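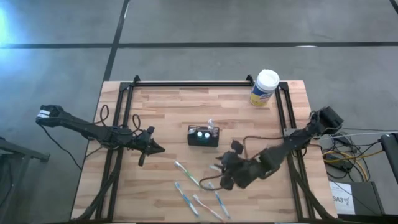

Opinion > Home Life > Guests

2 min read

Stop Asking Guests What They Forgot

by Rasa Pētersons

People who stay over rarely ask for things. They will go to bed without brushing before they knock on your door at 11. I did it myself in Menddale last June.

So put the basics out — in the guest room, where they can be taken without a word. It costs less than a bottle of wine.
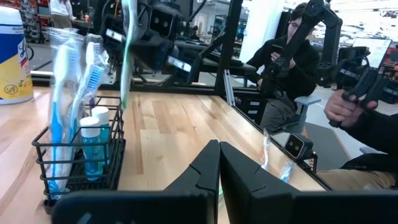

Toothbrushes still in their packaging, with two small bottles of mouthwash.

Skip the scented candle. A spare towel does more good.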